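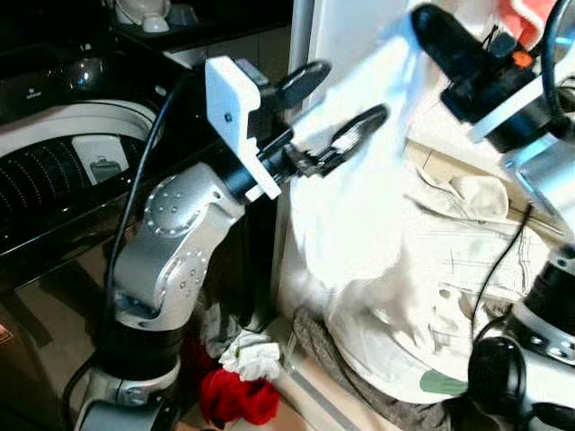 # Altton Roadside Warning Triangle Set

If you have ever sat on the shoulder after a fender bender, with trucks going by close enough to rock the car, you know how exposed you feel in those first few minutes. We have been selling road safety gear out of our shop in Flanholm for a good many years now, and the folding triangle is still the thing we most often talk people into putting in the trunk. It's cheap, it keeps for years, and it doesn't need a battery.

The Altton set comes with 2 folding triangles in a hard red case. Each one has a weighted steel base with four legs that swing out, so it stays put on windy stretches where the lighter ones like to tip over and skate off into the ditch. The reflective panels snap together at the top with a plastic catch. That catch is a bit stiff when new (we get calls about it every winter!) but it loosens up after you've opened it a few times, so please do practice in the driveway before you need it.

## What's in the case

- Folding triangles with weighted bases
- Reflective vest, one size, with a hook-and-loop front
- Printed card showing where to place the triangles
- Carrying case with a snap lid

## Details

| | |
|---|---|
| Item number | 564 |
| Case color | Red |
| Base | Steel, four legs |
| Warranty | 60 months from purchase |
| Shelf location in our store | Aisle 2, next to the tow straps |

## Setting them out

Get everybody out of the car on the side away from traffic first, if you can do it safely, and well back behind the guardrail if there is one. Put your hazard lights on and your vest on before you walk anywhere. Carry the triangle in front of you, facing the oncoming cars, so drivers catch the reflection while you're still walking. Place the first one well behind the vehicle, and go farther back if you've stopped just past a curve or over the top of a hill. The second goes closer in, a little toward the lane side of the car.

If you smell fuel or the traffic is just too heavy, leave the triangles in the trunk and get yourself clear. They can be replaced.

## How it compares

We also carry the Urix flashing beacon, which is brighter after dark and takes up less room, and plenty of our customers keep one of each. The beacon does want fresh batteries every so often, and people forget. The Stubbs single triangle is a fine choice for a small car or a motorcycle trailer, though its base is lighter and it comes without the vest.

## Care

Wipe the panels with a damp rag and a drop of dish soap. Skip the solvents, they cloud the reflective face. The vest can go in the washer on cold, closed up so the hook tape doesn't grab everything else in the load, and should be hung to dry.

## Ordering

The February shipment sold out quicker than we expected, but we restocked on 14 May 2018 and have 262 sets on the shelf. Fleet buyers, school bus garages and driving schools are welcome to ask at the counter for case pricing. Replacement vests and placement cards are sold separately, and so are the plastic catches.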